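Akow Hand-Held Gripper Kit - Set-up Guide
Section 4: Your first two-handed session
Updated in April by the Brurdale guides desk

By now both grippers are charged and paired, and this is the section we most enjoyed writing. Cloth is a great first task. It folds a different way every time you pick it up, it weighs next to nothing, and you will learn more about your own hands in ten minutes with a tissue than in an hour with wooden blocks.

Before you start

1. Pick a spot with good daylight and a clear patch to work over. A living room is fine.
2. Wipe the finger pads on both grippers with a dry cloth. Dust makes thin fabric slide.
3. Open and close each gripper five times, all the way. The travel should feel smooth from end to end. If one side catches, go back to Section 3 and run the jaw check again.
4. Start the session in the Dutent app and wait for the tone. The app will show 2 devices. If it shows only one, see the note at the end of this section.

Picking up and passing the cloth

5. Drop the cloth so it lands in a heap. Don't smooth it out - the creases give you something to grab.
6. Bring the first gripper in low and close on a fold near the edge. Squeeze gently. Full force is for bottles and tools, and you'll feel the jaws stop well before that with fabric.
7. Lift until part of the cloth hangs free, then hold still for a moment.
8. Bring the second gripper in on the hanging part and close the pads on it. 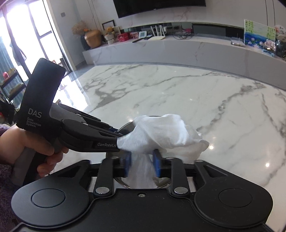

Brurdale Home Robotics - Guides and Training Team

With white cloth between both grippers like this, you have reached the fun bit! Both hands are now working on one object, and small moves on one side show up right away on the other. Try tipping one wrist and watch the folds shift.

9. Open the first gripper slowly and let the second one take the weight.
10. Set the cloth down, open the second gripper, and press the side button once to close the take.
11. Repeat from step 5, swapping which hand goes first. We suggest 13 takes before a break. Your grip will be noticeably calmer by the last few.

Note: A dropped cloth is still a good take. Leave it in, pick the cloth up with the gripper and carry on. The Hrubý trainer learns a lot from recoveries, and they are some of our favorite clips to play back.

Note: One session holds up to 600 takes. The app saves after each one, so you can stop whenever you like.

Caution: Keep fingers, hair and loose threads away from the linkage plates and pivot screws while the jaws are moving.

Caution: Glossy floors and polished metal can throw bright spots into the view. If the app shows the glare icon, turn a little away from the window or draw a curtain partway.

Caution: Don't tighten the pivots by hand. They are set before shipping and should be checked every 2,000 closes, as described in Section 9.

If only one device shows up

Hold the side button on the missing gripper until the light blinks, then set it next to the other one and wait for the tone. Start again from step 4.

Related sections
Section 3: Charging, pairing and the jaw check
Section 5: Cups, lids and other rigid objects
Section 6: Reviewing and trimming takes
Section 9: Care and spare pads

This site uses cookies to remember your language and the last section you read. Accept / Manage settings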